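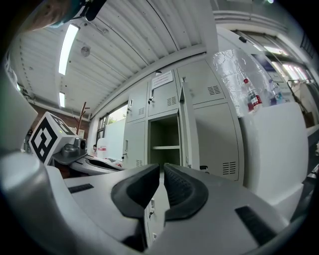

26 February 2024

I changed my calendar settings in August and have left them alone long enough to report on them. The rule is simple: work mail syncs to the laptop only, and the laptop stays in the bag after dinner.

Before the change I exported my sent folder from Trellton and sorted it by hour. Of 2689 messages, 185 went out after nine at night. I read through those again. Only four needed an answer before morning, and all four concerned the Willar handover, which had a fixed deadline.

The phone now has one work contact that can ring through after hours - the on-call line at Söderlund. It has rung twice.

Mornings took more adjusting. I had been reading mail in bed, so the first 36 minutes at my desk now go to the overnight backlog, with chat closed. I tried a shorter block and kept running over.

Weekends are still unsorted. The Darnideo reports land on Saturday and I still open them. Next I will try moving the delivery to Monday at six.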